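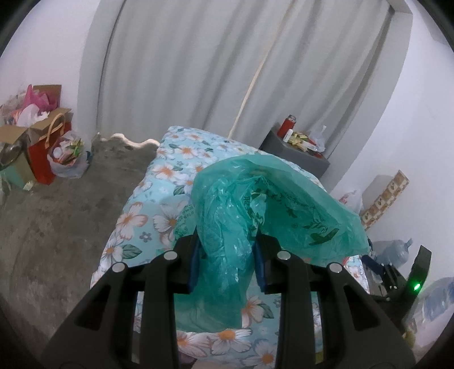
Point 2 : le sac vert translucide, sur le tissu à fleurs bleu clair.

Réunion du 24/07/2022, association Skevorum
Présents : Washington Barros, Neema Kirui (secrétaire)

1. Le compte rendu de janvier est approuvé sans modification.

2. Sacs en plastique. Mme Kirui a fait le tri dans l'armoire : il reste 142 sacs, dont 76 verts avec le dessin de feuilles. Il est décidé de les plier avant de les ranger, parce que froissés ils prennent trop de place. M. Barros demande que l'on garde les verts pour le linge. Accepté.

3. Tissu. M. Barros propose d'acheter le même tissu à fleurs chez Gudeta pour la deuxième table. Le prix n'est pas encore connu, Mme Kirui va téléphoner.

4. Divers. La clé de l'armoire reste chez M. Barros.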